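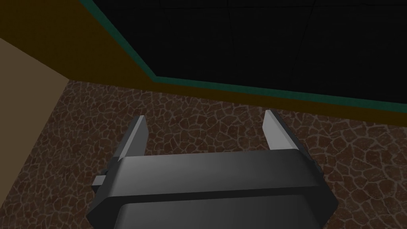
Image: Skurklow Games

Cillian Moriarty spent most of his twenties playing one board game with the same four friends. The game was Avedmont, a trading and canal-building game that went out of print before he could buy a second copy. Now he is the lead designer of the app version, which comes out for phones and tablets in November.

"My copy was falling apart," he says. "Two of the canal tiles were cardboard I cut out of a cereal box. I wrote to Elspeth to ask if she had spares, and we ended up talking about an app."

Elspeth Mowat designed the original. She had turned down two offers for a digital version before his. Both companies wanted to shorten the game, she says, and one wanted to drop the auction.

"The auction is where people talk to each other," Mowat says. "Take it out and everyone is just looking at their own cards."

The app keeps it. In a live game each player has 20 seconds to bid. In a slow game, where turns can be spread over days, players enter a top bid and the app handles the rest. Moriarty says the slow version took longer to get right than any other part.

"We had people waking up at 3 a.m. to change a bid," he says. "So now you can't change it once it's in."

There are 63 cards in the base deck, the same as in the box. The Yule expansion, with frozen canals and a winter market, is included at no extra charge. A second expansion, Zolter, will be sold separately next year. It was never printed. Mowat had the rules in a folder and says a few of them still need work, mainly the toll rules for three players.

More than 400 people tested the app over the summer. The computer opponents changed the most in that time. The hardest one used to buy every lock on the north side of the map and sit on them.

"It won a lot, and it was miserable to play against," Moriarty says. "We made it care about timber."

Mowat plays most evenings under her own name, and her rating is 1228. Moriarty's is 1442. She says she isn't bothered by the gap.

"I wrote the rules, I didn't say I was good at them," she says.

The app will work offline against computer opponents. Online games need a free account, and up to five people can join each one.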